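Speaker notes – gripper comparison, talk 2 of the afternoon block
Speaker: Ecaterina Rusu. Slides: Armelle Lecomte. 22 minutes, questions after.

Slide 1. Title. Say who we are and thank Mireille Chevalier for the bench time. Skip the company history, Emiliano covers it in his talk.

Slide 2. What we compared. Two parallel grippers, the Jusix and the Flaltell, on the same type of arm with the same controller settings. The Xaba suction head came in too late for the full set, so it only appears on the backup slides. If someone asks about suction on paper, go to backup 3.

Slide 3. Why thin objects. Most of the parts our customers handle are boxes and bottles, and both grippers manage those without trouble. Paper, film and labels are where we lose picks. Pause here and ask how many people in the room handle sheet material.

Slide 4. Bench setup. Leave this up for a minute. Point out the fingers first, then the paper, then the scale. Mention that the cables run outside the arm – we lost two runs to a snag before we rerouted them.

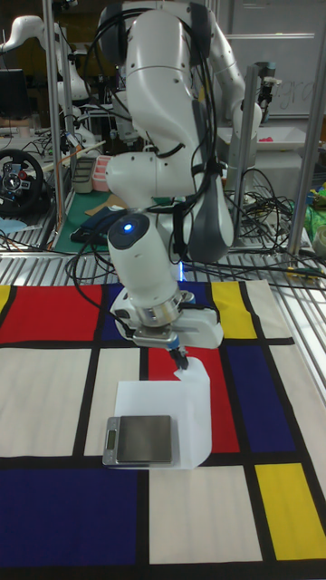 Slide 4: Parallel gripper holding a folded sheet, with the small digital scale resting on the paper.

Slide 5. Method. 800 picks per gripper, plain office paper, folded once. Finger force was set at the controller and left alone between runs. We changed the finger pads once, halfway through. Blandine Pruvost logged every miss by hand and sorted them later into slips, double picks and tears.

Slide 6. Results. Read the chart left to right. The Jusix slipped less. The Flaltell tore less. Neither did well when the fold faced away from the fingers. Do not read out the table, it is in the handout.

Slide 7. Camera position. A side view caught the fold more often than a top view. Keep this short, the Grullunov group will cover cameras in the next session.

Slide 8. Next steps. Softer pads, slower close, then the same test with film. Contact details stay on screen during questions.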